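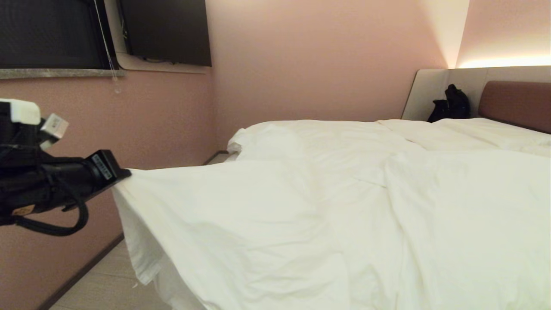
Most safety rules for robot arms were written for factories, where the machine is bolted to the floor and people are kept behind a fence. Hotel bedrooms have no fence. An arm that pulls on bedding shares its space with furniture, window cords and whatever has been left lying about. A black backpack propped against the headboard, on top of the bed being made, is an ordinary hazard in this line of work. Its straps can catch when the duvet moves, and if it falls, the operator has to answer for it.

Ganow, which tests bed-making arms in hotel rooms, has put its own working rules on paper. The document runs to 20 pages and was revised in September. Faustine Vasseur, who edited it, says the first version spent too long on emergency stops and not long enough on bedding.

"People know where the red button is," she says. "What they wanted to know was how hard the arm may pull, and who checks the bed first."

The check now comes before power is switched on. The operator clears the mattress of anything that isn't bedding, ties up hanging cords within reach and looks along the arm for cable that could snag. Loops under the forearm are allowed if they stay clear of the gripper through its full travel. Bags are moved by a person, never by the arm, and the move goes in the room log.

Grip rules take up 3 pages. The jaws may close on a hem or a corner but not on the middle of a duvet, where a hand or a phone could be hidden in the folds. If the cloth resists, the arm must let go and try again. After 2 failed tries a person takes over.

Bheki Mkhize trains operators at Nkosi, a hotel services firm that has adopted the rules with a few changes. His staff also lift the duvet once by hand before the arm starts. It adds time to every room, and some hotels have complained.

Samah Slaoui, a safety assessor, would like the pull limit given as a figure for each type of bedding. Ganow leaves it to the operator to set during trials. Vasseur says the next revision will include a table, starting with duvets and fitted sheets.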